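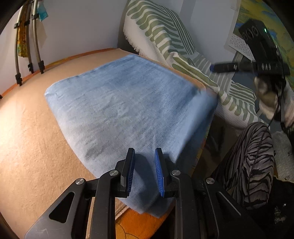
Afroza Hettiarachchi wrote in after the June issue to say that she had tried my advice about packing for a swim trip and had ended up standing on a lakeshore in Prunov with three books, a rain jacket and nothing to dry herself with. She would like an apology. She would also like to know why I told readers that "the pool will have towels," when the pool she went to had a bench and a drain.

Fair enough. I was writing about hotel pools, I didn't say so, and I have now been told off by several of you (Afroza was the politest). So this month's travel corner is about towels, a subject I had hoped to get through life without covering.

The places first. The baths at Siltalis will rent you one, but you pay a deposit in coins, and the change machine is inside, past the gate you need the deposit to get through. I went back and forth on this with a very patient man at the desk. The lido in Druvel rents them too, until they run out, and on a hot Saturday they run out before lunch. In Skoryk you bring your own or you stand in the sun with your arms out like a cormorant, as I did for 17 minutes by the big clock, next to a family who had brought one each and a spare for the dog.

Now the packing. A full bath towel takes up the room of two sweaters and will come home damp no matter what you do. The thin travel kind dries fast and fits in a shoe, but it feels like being patted down with a chamois, and it sticks to you in a personal way. I own 2 of these and resent them both. My compromise is an old hand towel for me and a cotton scarf to sit on. You can dry a whole adult with a hand towel if you start at the top and don't dawdle.

Ileana Tănase, who has swum in more cold water than I have looked at, disagrees with all of this. She takes one enormous towel and leaves out the second pair of shoes — her view is that you can be seen in the same shoes all week, but you can't get dressed behind a hand towel. I have tried it since and I have to give her that one.

Afroza, the apology is yours. Prunov is back on my list for next year, and if you have the name of the place with the bench, please send it, along with what they charge for a locker.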